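Merkamance versus Pleltevis: a month with two pairs of gripper fingers

April 2023

I have been promised a better gripper so many times that I now read the brochures the way I read estate agents' listings. "Suitable for a wide range of objects" means someone picked up a cube. So when Duygu Işık offered to lend me a set of the new Merkamance fingers for our two-arm cell, I said yes, but I also said I would write up whatever happened, and she was decent enough not to take them back.

For anyone who hasn't read the earlier posts, I do sorting work. Two small arms on a rail, a tabletop, a divided bin at the back, and a heap of stuff that wants putting where it belongs. Most of what I test with is toy bricks. They are cheap, they come in colours a camera can tell apart, and they are far more annoying to pick up than they look, which makes them a fair stand-in for the small hard parts people want sorted in real life.

The fingers I already had were Pleltevis ones. They are plain, stiff and a bit short, and I had been rude about them on this blog more than once. The Merkamance pair are softer, with a curved pad that is meant to wrap itself a little around whatever it closes on. The sales sheet says this makes them "forgiving". I had my doubts about that word from the start, and I still do.

I wanted a test I couldn't fiddle. Chi-keung Leung suggested 300 picks with each set, bricks tipped out in a heap every time, same controller, same speeds, and no tidying the heap beforehand. That last rule matters more than the others. I have watched a lot of demonstration videos, and in nearly all of them the objects lie politely apart from each other with a hand's width of clear table all round. Anything can pick up a brick like that. I could do it with two spoons.

A heap is another matter. You get bricks leaning on bricks, two of the same colour side by side so the camera decides they are one long thing, and one that has slid in close to an arm where the other arm can't get at it without the pair of them having an argument. That is the part of the job I care about.
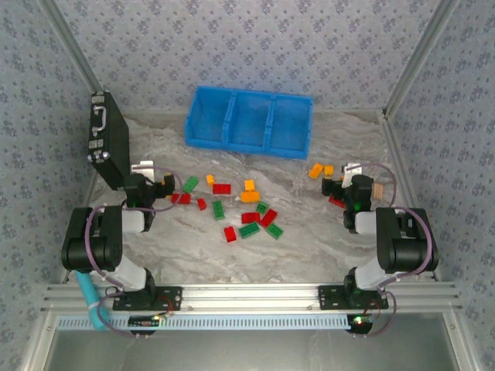

The stiff fingers did what they have always done. If the arm arrived square to the brick, they closed and that was that. If it arrived a few degrees off, the brick squirted out sideways and usually took a neighbour with it. Out of 300 tries they missed 50. I wrote that number down with some satisfaction, having complained about them for so long.

Then the soft ones went on, and they missed 19.

So that's the end of it, you might think, and Duygu certainly did. But I had been keeping notes on more than misses, and the notes are less cheerful. The soft fingers hold a brick firmly enough, but they don't hold it straight. It twists a little as the pads close, so by the time the arm is over the bin the brick is sitting at an angle nobody asked for. With a wide compartment it drops in regardless. If I were putting parts into a tray with fitted slots, I'd expect a good many of those successful picks to end with a part lying across the slot instead of in it. The sheet counts a pick as a success once the thing is off the table. I'd like it to be counted a bit later than that.

They are slower as well. The pads need a moment to settle before you lift, and if you skip the pause you get your misses back. Iqra Arain, who wrote most of our controller code, tried trimming the pause in small steps and got it down a fair way before things began to slip. She also pointed out that a lot of the misses with the stiff fingers came from the camera giving a poor angle, and that I was blaming the fingers for the camera's work. I was slightly put out by this. I checked the logs and she was right about enough of them to be irritating.

In March we tried the Yau controller too, on loan from Arsalan Kazmi at Nostthorpe. I'll keep this short. It is smooth, and the two arms do keep out of each other's way better than under ours. It also stopped dead twice with fault 2433, which the manual lists as "reserved". Arsalan says there is an update on the way. There is always an update on the way.

Shabnam Butt asked me which fingers I'd buy with my own money. For loose bricks into a big bin, the soft ones, and I don't enjoy saying so. For anything that has to land facing a particular way I would keep the stiff pair and spend the difference on a better camera, or on a few afternoons of Iqra's time.

The thing I can't tell you yet is how the soft pads wear. They look fine at the moment, but 300 picks is nothing, and I have seen rubbery pads go shiny and useless quite suddenly. Duygu has let me hang on to them for a while longer, so they are staying on the arms, and I'll post the numbers when they start to slip.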